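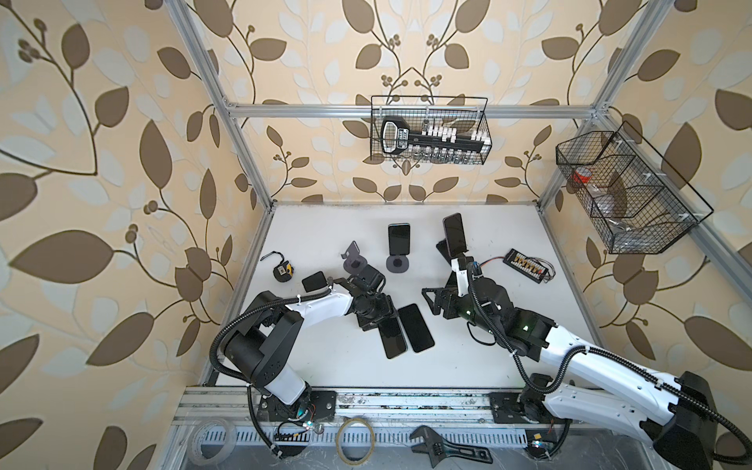
大きい柄の壁紙は部屋が狭く見えるからやめたほうがいい、と実家でずっと言われてきたんですけど、あれは本当なんでしょうか、とブコラ・イブラヒムさんが前回のコメント用紙に書いてくれました。

いい質問です。私も実家で同じことを言われて育ちました(うちの場合は母ではなく祖母でしたが)。なので今日は予定を変えて、まずこの話から入ります。

住まいの装飾 第8回 柄とリピート
2018年5月

大きい柄は部屋を狭くするのか

半分くらいは当たっている、というのが私の考えです。コントラストの強い大柄は目に飛び込んでくるので、壁が手前に出てきたように感じやすい。昔から内装の本にそう書いてあるし、現場の人もよくそう言います。ただ、そのときの「大きい柄」って、濃い地に明るい花がどーんと載っているようなものを思い浮かべていることが多いんですよね。地の色が淡くて、柄と柄のあいだに余白がたっぷりあるなら、話はかなり変わってきます。

逆に、細かい柄なら安心かというと、そうでもないんです。小花がびっしり詰まった柄は、離れて見ると粒がつぶれて、全体がぼんやりした一色に見えます。手に取ったときはあんなにかわいかったのに、貼ったらただのくすんだピンクだった、という失敗は本当に多い! 私もやりました。学生のころ下宿の壁の一面だけ貼り替えて、二年間くすんだピンクの横で寝ていました。

ですから見本は、手元で見たあとに必ず壁に立てかけて、部屋の反対側まで下がって見てください。できれば昼と夜の両方で。電球の色が変わると、茶色が赤っぽく転んだり、クリーム色が黄ばんで見えたりします。カーテンを開けたときと閉めたときでも違います。

リピートという言葉

柄には必ず繰り返しの単位があります。同じ葉っぱが次にまた同じ向きで出てくるまでの長さ、それがリピートです。たて方向とよこ方向がありますが、見積もりの話で出てくるのはだいたいたて方向だと思ってください。

昔の木版刷りの壁紙では、リピートは版木の大きさに縛られていました。職人が手で持ち上げて押すわけですから、あまり大きな版木は使えません。重いし、木は反るし。大きな図案が欲しければ版を何枚にも分ける必要があって、当然値段も上がります。そのあと機械のローラー刷りが広まると、今度はローラーの周の長さがリピートを決めるようになりました。道具の寸法が図案の寸法を決めている。ここは期末レポートの題材にしやすいところなので、覚えておいてください。

デジタル印刷だとこの縛りはずいぶんゆるくなって、壁一面に繰り返しなしの絵を刷ることもできます。それでも繰り返し柄が作られ続けているのはなぜか。値段と在庫の都合もありますが、人は単純に繰り返しを眺めるのが好きなんじゃないかと私は思っています(根拠は弱いです。反論歓迎)。

柄合わせの三種類

壁紙は幅の決まった帯を横に並べて貼っていきます。隣どうしの帯で柄をどうつなぐか、次の三つを区別できるようにしておいてください。

合わせ不要。たて縞や、砂壁ふうの無地に近いもの。どこで切ってもかまいません。初めて自分で貼る人にはこれをすすめます。

横にまっすぐ合わせるもの。左の帯と右の帯で、同じ高さに同じ柄がきます。天井ぎわの柄がどの帯でもそろうので、貼りながら間違いに気づきやすいです。

半分ずらして合わせるもの。英語ではハーフドロップと言います。隣の帯が、リピートの半分だけ下がった位置でつながります。一つおきに同じ高さに戻ってくるわけですね。植物柄にはとても多くて、茎や枝が斜めに流れて見えるのはたいていこの仕掛けです。横一列に同じ花が並ぶのを避けられるので、繰り返しが目立ちません。

試験では、図案を見てどれに当たるか答えてもらいます。コツは、いちばん目立つモチーフを一つ決めて、それだけを追いかけること。全体を眺めていると必ず迷子になります。
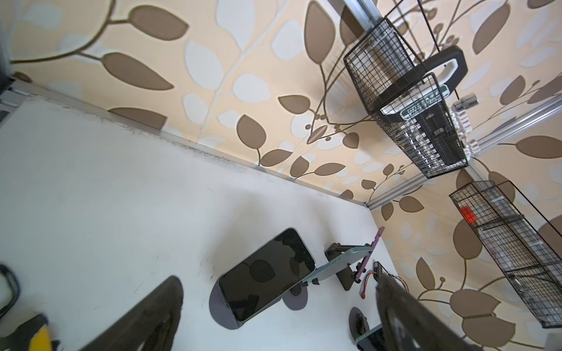
リピートの長い柄を選ぶと、材料は余分に必要になりますか。

余分に必要になることが多いです。帯を切り出すたびに柄の頭をそろえるので、その分の切れ端が出ます。

計算してみましょう。壁の高さが200センチ、たてのリピートが8センチだとします。割り算するとちょうど25回で、端数なし。気持ちがいいですね。でも実際には、上下に切りしろを足してから切ります。足したとたんに割り切れなくなるので、次のリピートの区切りまで切り上げます。8センチのリピートなら、切り上げで捨てる分は一枚につき8センチより小さくてすみます。リピートが長くなれば、この捨てる分も最大でその長さ近くまで膨らみます。長いリピートでも、たまたま高さと相性がよければほとんど無駄が出ません。だから、必ず自分の部屋の高さで計算すること。

ハーフドロップの場合はもう一手間あって、ロールを二本並べて開き、一本目から奇数番目の帯、二本目から偶数番目の帯を取ると無駄が減ることがあります。毎回減るとは言えませんが、試しに紙に描いてみる価値はあります。

それからロット番号! 同じ品番でも、刷った回が違うと色が少しずれます。足りなくなって買い足したら隣の帯だけ微妙に明るい、というのは悲しいものです。最初にまとめて買って、番号を見比べてから封を切ってください。

部屋の角の話

入隅(壁と壁が内側に向かい合ってぶつかる角)では、帯をそのまま折り込んで回してしまいたくなりますが、ちょっと待ってください。家の角はまっすぐに見えて、だいたい傾いています。幅の広いまま回すと、次の壁で柄がどんどん斜めになっていく。角を少しだけ越えたところで切って、次の帯は新しく垂直を出してから重ねて貼る、というのが昔ながらのやり方です。重なったところで柄がほんの少し欠けますが、角なのであまり気になりません。気になる人は、いちばん目につかない角を最後の継ぎ目にしてください。ドアの上あたりがよく使われます。

最初の一枚をどこに置くかも大事です。部屋に入って正面に見える壁、あるいは暖炉や床の間のように目が集まるところに、柄の中心がくるように置く人が多いです。窓のある壁なら窓の真ん中から左右に振り分けるか、窓の中心に継ぎ目を置くか。両方描いてみて、端に細い帯が残らないほうを選びます。

見本帳について

教室の後ろの棚に見本帳を2冊置いておきます。厚いほうがグロストーソ(Grostoso)の総合帳で、747番に「ラメロ」(Ramero)という柄があります。課題ではこれを使います。薄いほうはウーノ(Wuno)で、無地と縞が中心です。見本のページは小さくて、リピートがまるごと入っていないものもあるので、裏に印刷してある寸法の欄を見てください。貸し出しは授業の翌日まで。ページを切り取らないでくださいね、去年やられました。

課題

自分の部屋の壁を一面選んで、高さと幅を測り、ラメロを貼るとしたら帯が何枚必要か、一枚を何センチで切り出すかを計算してください。コンセントや窓は引かずに、ないものとして計算してかまいません。切りしろは各自で決めて、決めた値を書くこと。計算のあとに、その柄を自分の部屋に貼りたいかどうかを200字程度で書いてください。貼りたくない、でもまったく問題ありません。理由が読みたいです。

寮などで壁を測りにくい人は、この教室の黒板側の壁で代用していいです。メジャーは見本帳と同じ棚の、上の段に入っています。

次回は縁飾り(ボーダー)と腰壁をやります。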